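16 December 2024

Spray dye test, second batch. Present: Joyce Swai, Mwanaisha Mollel, me. Dalibor Dvořáček in after lunch for the readings.

Background for anyone picking this up: the Pridum stewards' group wants to know how long the marker dye in pepper spray stays readable on outdoor clothing after a march. Police statements from the November rally in Buenaventura disagree on whether the coats were tested the same day or later. Fikri Sumampouw has the copies.

Cut 46 swatches from the cotton and nylon rolls. Dye only, no irritant. Each one got a single short burst from the rig in the fume cupboard, nozzle at 85 cm. Nylon beaded badly and two swatches had to be done again. Labels are on the back in pencil; the marker pen bled last time.
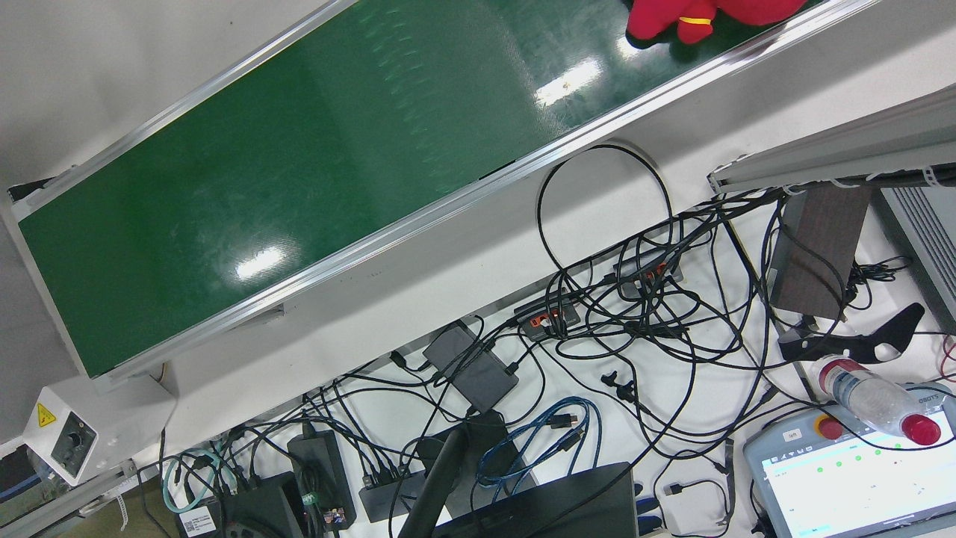
782 words | 4 min read

UV lamp readings at one hour: cotton clear on every swatch, nylon patchy. At four hours the cotton had not changed enough to matter. Nylon was down, mostly at the edges. Dalibor thinks the coating is shedding the dye when the swatch is handled, so from now on only pick them up with tweezers, by the corner.

Lamp timer stuck again at the second reading. Used the wall clock.

Rain test still to do. Mwanaisha wants the same spray heights as Orno used, I would like to add a lower one for people who were sitting down. Not settled.

To do:
Ask Mercy Mbwambo if the Ponivico dye order has gone in
Wool swatches, same count
Send Fikri the one-hour table
New fuse for the lamp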